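Parley Community Help
Home > Hands and Grippers > Comparing hardware

Two different hands on one robot, black one drops soft objects. Controller or hand?

Posted by Rostislav Bednárik, October 2025
Tags: grip force, soft objects, mixed hands, Weltell controller

I'm comparing two jointed-finger hands before we order more of either one. Both are mounted on the same robot, a black hand on one arm and a white one with black fingertip pads on the other. Same Weltell controller for both, same firmware, same camera at the head.

On hard objects I can't tell them apart. Boxes, bottles, a roll of tape, all fine with the default profile. The trouble is with soft things. My main test object is a long gray fur cover, like the fluffy ones that go over microphones. The task is to pick it up, hold it clear of the table for six seconds and put it back down. The white hand does this at the default grip limit of 500. The black hand closes, reports contact, lifts, and then quite often lets the fur slide out of the fingers before the time is up.

I ran 1,000 picks with the white hand over several evenings and it completed 974. I stopped the black hand much earlier than that, so I don't have a fair number to put next to it.

What I have tried so far:
Raising the grip limit. Helps a little, but the fingers then crush anything light.
Slowing the closing speed. No change.
Swapping the two hands between the arms. The problem moved with the hand, so I don't think it is the arm or the wiring.
Taping over part of the table to cut down the glare from the overhead light. I put down a patch of gray duct tape and a smaller black one. The gray is nearly as shiny as the table, so I wouldn't bother with that again.

The grasp point in the log is where I want it, at the lower end of the fur. I'm using the stock grasp planner and haven't touched the contact thresholds. 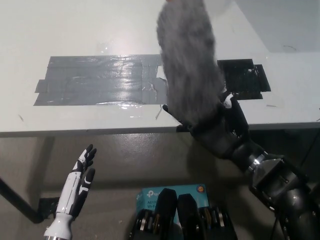 Replies in Hands and Grippers – oldest first

Sandro Amato
Member since April

I would look at the contact threshold before anything else. If you swapped the hands and the fault followed the hand, you can mostly forget about the arm, as you say.

With fur the fingers meet the fibers well before they meet whatever is inside. A sensitive hand will call that contact, and the controller freezes the finger position right there. It looks like a grip but there is very little force behind it. Your white hand may simply be less sensitive, so it keeps closing until it reaches something firm. That would also explain why raising the limit did so little. The limit only matters if the fingers get far enough to reach it.

Try this, in this order:

Put the grip limit back to 500 on both hands.
In the hand profile, change the stop condition from "first contact" to "hold force".
Run the pick with the lift turned off and watch the finger current for a few seconds after closing. If it drops to almost nothing, you have found it.
If it stays up and the fur still slides, the fingers are holding and you have a friction problem. Then it's worth looking at fingertip covers.

Save the old profile first – the hold force setting overwrites the closing speed on some versions and it does not ask.

One more thing on the comparison itself. Use one object per profile and write the profile name in the log. I tested two Colombo grippers last year and had to throw out most of the results when I found they had not been running the same stop condition.

pramel_user
We had slipping too and got rubber finger covers from Pramel. Works now. Didn't change any settings. Not sure they make them for your hand though.

Rostislav Bednárik
Original poster

Thanks both. Sandro, the stop condition on the black hand was "first contact", and on the white one it was already "hold force". I must have changed it when I set that hand up and forgotten. So my comparison was not fair to begin with.

I switched the black hand over and the current now stays up after closing. The first picks with the fur are holding for the full time. I'll start the count again with both hands on the same profile and post the results in this thread. I'm leaving the finger covers for later, as I don't want to change two things at once.

The duct tape is staying where it is for the new run, so the camera sees the same table as before. If someone knows a matte mat that lies flat and doesn't curl at the corners, please reply with the name.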